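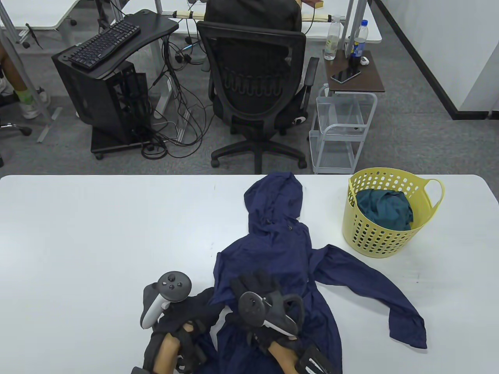 Accueil - Forums - Histoire sociale - Disettes et crises - Inscription - Connexion

Sujet : la crise de 1847 à Cemonley, mortalité ou départs ?

**gribouille_59**
Bonsoir à tous, je reprends le dossier sur la cherté des grains à Cemonley, hiver 1846 et printemps 1847. Le recensement donne 2,811 habitants avant (je recopie le chiffre tel quel, virgule comprise), et ensuite la commune se vide. Dans le registre du bureau de charité, pas mal d'aides en nature - sabots, couvertures, vestes. Pour les vestes faut pas imaginer un truc léger à capuche et fermeture éclair comme le bleu marine étalé sur la table blanche, c'est du drap de laine épais, rapiécé, donné une fois par foyer et noté au nom du père. Donc ma question : est-ce qu'on peut suivre les familles par ces dons de vêtements ? Si un nom disparait de la liste, mort ou parti ?

**Tamis**
Les deux, mon général. Regarde les sépultures d'abord. J'ai fait la paroisse d'à coté, 17 enterrements en mai 1847, quatre fois l'ordinaire. Typhus probablement, le curé écrit juste "fièvre".

**gribouille_59**
Sépultures vues. Ça monte, mais pas assez pour expliquer les noms qui manquent.

**vieux_cadastre**
Pas d'accord avec l'idée de départ. Un nom qui sort de la liste ça peut vouloir dire que la famille s'en sort mieux. Ou que le bureau n'a plus un sou !! Relis Said Hajji, son article sur les secours communaux, il montre bien que les listes suivent la caisse et pas la misère.

**Tamis**
Hajji travaille sur des villes. Cemonley c'est un bourg avec trois filatures de lin et des journaliers autour. Rien à voir.

**vieux_cadastre**
La caisse est vide pareil. Ville ou bourg.

**Mme Olive**
Je me permets, j'ai lu les délibérations il y a des années. De mémoire le maire demande un atelier de charité, empierrement de la route, jusqu'à 200 hommes. Le préfet répond en mars, accorde la moitié de la somme. Le chantier ouvre en retard et ferme avant la moisson. Les gens mangeaient quoi entre temps, ça le registre le dit pas.

**gribouille_59**
Merci Mme Olive ! Vous avez la cote ?

**Mme Olive**
Non, hélas. Mes cahiers sont au grenier. Série D je pense, à vérifier.

**lenormand.p**
Faut arrêter de tout mettre sur le dos de la pomme de terre. Chez nous la maladie est de 1845, et en 46 c'est le seigle qui manque. Été sec, grain échaudé. Le prix double au marché et là les marchands stockent. C'est ça la crise, le marché.

**Tamis**
Les marchands stockent, les marchands stockent... toujours la même chanson. Des preuves ?

**lenormand.p**
Procès-verbal de gendarmerie, charette arrêtée à la sortie du bourg, sacs renversés par les femmes. Le conducteur dit qu'il livre à un négociant du port. Pas une preuve de stockage ok, mais le grain sortait bel et bien.

**vieux_cadastre**
Sortir du grain c'est légal à l'époque. Et heureusement, sinon la ville crève.

**lenormand.p**
Légal oui. Va expliquer ça au journalier.

**gribouille_59**
On s'éloigne un peu - je reviens aux familles. J'ai croisé avec les passeports pour l'intérieur. Plusieurs noms de la liste y sont, presque tous des tisserands, direction la ville. Les journaliers par contre, rien. Partis sans papiers ou dans une autre commune du canton.

**Tamis**
Bon, ça devient intéressant. Regarde les mariages dix ans après dans les communes voisines, lieu de naissance des époux. C'est long mais ça marche.

**vieux_cadastre**
D'accord avec Tamis pour une fois.

**gribouille_59**
Je m'y mets. Je poste le tableau quand c'est propre.

Commentaires

**Roseline** - 22 janvier
Mes ancêtres étaient fileurs à Cemonley ! Le tableau m'interresse beaucoup.

**jp_archives**
Les délibérations sont bien en série D, registre 4. Microfilm pas terrible, demander l'original.

**Anonyme**
Et les loyers ? Personne parle des loyers.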